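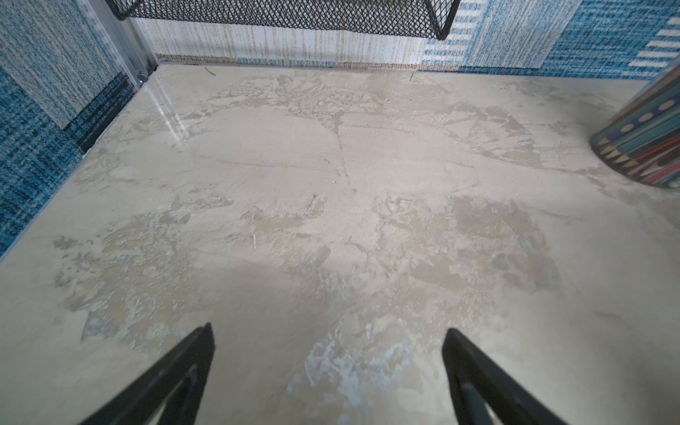

3. 데이터 수집

3.1 수집 환경과 절차

본 연구의 학습 데이터는 모두 사람이 직접 로봇을 조작하여 얻은 시연이다. 우리는 공개 데이터셋을 섞어 규모를 키우는 대신, 실제 사무 공간의 책상 위에서 처음부터 새로 모으는 쪽을 택했다. 품이 많이 드는 방식이지만 그만큼 얻는 것도 컸다! 조작자가 망설이거나 접근 방향을 고쳐 잡는 순간까지 궤적에 그대로 남았고, 이런 구간이 뒤에서 보듯 정책의 복구 능력에 뚜렷하게 기여했다.

수집 소프트웨어로는 자체 개발한 Prova를 사용하였다. Prova는 손목 카메라 영상, 관절 각도, 그리퍼 개폐 명령을 하나의 시간축에 맞추어 기록하며, 조작자는 페달을 밟아 에피소드의 시작과 끝을 지정한다. 과제는 집기, 옮기기, 세우기, 밀기, 뒤집기, 용기에 넣기의 여섯 가지이다. 조작자 세 명이 과제를 번갈아 맡았고, 한 사람의 습관이 특정 과제에 몰리지 않도록 월요일마다 담당을 바꾸었다.

모두 2000개의 에피소드를 기록하였으며, 이 가운데 611개는 첫 시도에서 파지에 실패한 뒤 다시 시도한 경우이다. 초기 계획에서는 이러한 에피소드를 버릴 예정이었으나, 예비 실험에서 이를 포함한 정책이 훨씬 안정적으로 움직이는 것을 보고 전부 남기기로 하였다. 연구진에게는 이번 작업에서 가장 반가운 발견이었다.

그림 3. 손목 카메라에서 본 작업면. 두 손가락 사이에 물체가 없는 상태이며, 오른쪽에 색연필 무늬 원통형 용기의 일부가, 위쪽에 검은 철망 바구니의 아랫부분이 보인다.

3.2 작업면과 배경

그림 3의 작업면은 시각적으로 꽤 까다롭다. 크림색과 베이지색 바탕에 회갈색 얼룩이 불규칙하게 퍼져 있고, 가는 선이 금처럼 지나간다. 뒤쪽 왼편에는 광택면의 반사가 밝게 맺히고, 그리퍼 근처에는 부드러운 그림자가 드리운다. 단색 매트를 깔면 물체 분할은 쉬워지지만, 우리가 원한 것은 바로 이런 무늬와 반사 속에서도 물체를 찾아내는 표현이었다. 작은 부스러기나 점 같은 흔적도 영상에서 지우지 않았다.

배경의 직물 칸막이 역시 가리지 않았다. 흰색과 여러 톤의 파란색이 섞인 이 표면은 파란 물체를 다룰 때 특히 어려운 조건을 만든다. Dramwood 환경에서 학습한 정책을 배경이 단순한 Partington 환경으로 옮겼을 때는 추가 조정 없이도 동작이 유지되었으나, 반대 방향의 이전에서는 접근 단계의 오차가 눈에 띄게 늘었다. 복잡한 배경에서 먼저 모으는 순서가 유리하다는 점을 보여 주는 흥미로운 결과이다.

3.3 주석과 검수

각 에피소드에는 과제 이름과 한 문장짜리 지시문을 붙였다. 지시문은 조작자가 수집 직후에 입력하고, Leonie Ruppert가 영상과 대조하여 표현을 다듬었다. 같은 동작을 가리키는 말이라도 억지로 통일하지 않고 조작자마다 다른 어휘를 살려 두었다. 시간축이 어긋난 기록은 주석 단계로 넘기기 전에 해당 과제를 다시 수행하여 교체하였다. 완성된 자료는 Grandari 형식으로 변환하여 4절의 모든 실험에 동일하게 사용하였다.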